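**Drevus** is the alignment software we use at Hurudness to turn recordings from two hand-held grippers into one timeline a policy can learn from. I've been working on it long enough to have strong feelings about it, so take this article as an entry written by a fan who also files most of the bug reports. Tsehay Fikre started it as a small script, Kiros Demissie wrote the map merging, and I (Noman Hashmi) mostly look after the bits that decide what counts as an episode.

## What it does

Each gripper records on its own. It has its own clock, its own cameras and its own idea of where "zero" is, which it picked the moment it was switched on. If you only ever use one hand, that's fine! With two hands you need to know where the left fingers are relative to the right ones, at the same instant, and two private coordinate systems won't tell you that.

Drevus goes through a session in this order:

1. Line up the clocks.
2. Track each gripper through its own video and motion data.
3. Merge the two tracks into one shared map of the room.
4. Read the finger opening over time.
5. Cut the session into episodes and mark the ones it doesn't trust.

Steps 2 and 3 eat nearly all the computing time. Step 5 eats nearly all of mine.

## Clock alignment

The old way was to ask everybody to tap the two grippers together at the start and then look for the bump in both motion logs. People forgot, or tapped three times, or tapped so gently that the bump disappeared into ordinary hand shake. We still use the tap if it's there, but the software now also slides the two motion signals past each other and looks for the best match while both hands are working on the same object.

Cloth and soft goods are surprisingly nice for this. When two grippers have a pillow by opposite corners, a tug on one side tends to show up on the other, a little softened, and that gives the matcher something to hold on to. It can go wrong if the fabric is slack, and then the match score sags and the session goes to a person for a look.
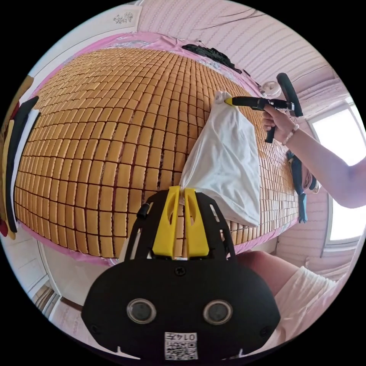 **Do both grippers have to start recording at the same moment?**

They can start whenever you like, as long as the recordings overlap for the whole task. Drevus throws away the part where only one was running and sorts out the offset between the clocks by itself.

The clocks also drift, by the way, and not always in the same direction. We fit a straight line through the offsets across the session, which has been good enough for anything under half an hour. Longer than that and I'd split the recording. Liya Gashaw wants a curved fit and she may well be right, but I haven't seen a session yet where it changed an episode.

## Tracking and repeated patterns

The tracker picks out little distinctive patches in the video and follows them from one moment to the next. Bedrooms are hard on it. Bamboo mats made of small tiles are the worst offender I know: every tile looks like its neighbor, so the tracker can slip by exactly one tile and stay perfectly happy about it. Striped walls do the same thing in one direction only. You end up with a path that looks smooth and is simply in the wrong place.

Three settings matter here:

- `max_features` is the number of patches kept per image. The default is 500. Raising it on a tiled surface just buys you more identical tiles.
- `repeat_penalty` lowers the weight of any patch that has lookalikes close by. Turn this up first.
- `edge_mask` hides the gripper's own body, so that the tracker doesn't decide the world is standing still along with it.

Bright windows are the other headache. The exposure shifts as the gripper turns toward the glass, patches vanish on one side, and the estimate leans on whatever is left (often the mat, sadly). Folded clothes, curtains and anything with a painted or printed design help a lot, and I'm always glad when a room has a bit of clutter in it.

## Merging the two maps

Once both tracks exist, the merger looks for parts of the room that both grippers saw and works out the shift and rotation that put one map on top of the other. It needs shared views, and it prefers them from spread-out positions. A slow look around the room with each gripper before the task begins does wonders.

We ran the new merger on our Husside set in October 2025. Out of 218 two-handed sessions, 24 failed to merge on the first pass, and Chaltu Mamo went through every one of those by hand. Most had too little overlap between the views. A few had slipped on a tiled surface and came right after she raised the repeat penalty, which made me very happy because I had been arguing for that default for months.

One thing that confused the early version was a gripper that had been put down. Say one is lying on the right side of a bed near the window while the other one carries on. The resting gripper's map stops growing, and the old code read that as a tracking failure and dropped the whole session. The current version has a `parked` state for it. A parked gripper keeps its last pose, its finger readings are ignored, and the episode is stored as one-handed until it moves again.

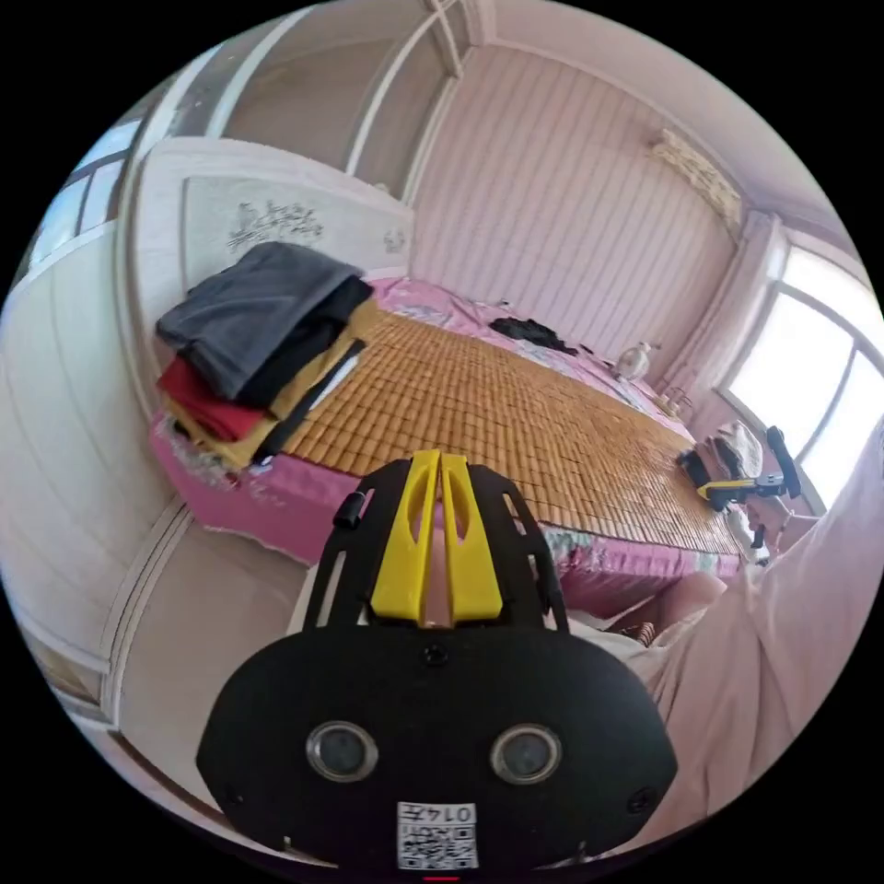 ## Episode cutting

Cutting relies on three signals: finger opening, hand speed, and how far the two grippers are from each other. An episode opens at the first close of the fingers after a calm stretch and ends when both hands have let go and slowed down. For soft things I had to loosen the rule, as people re-grip a pillow or a sheet constantly, and the first version made about 107 tiny episodes out of a single bed-making session.

There's now a minimum gap, `regrip_window`, and any release shorter than that gets folded into the episode it belongs to.

## Known problems

- Mirrors. The merger sometimes builds a second room behind them.
- Loose fabric draped over a lens reads as very fast motion.
- `parked` can trigger during a long, steady hold. Raising the finger-force threshold helps on the Ibrahim build and does nothing on the older one.
- The review page forgets your place when you reload it. Kiros has a fix planned for March.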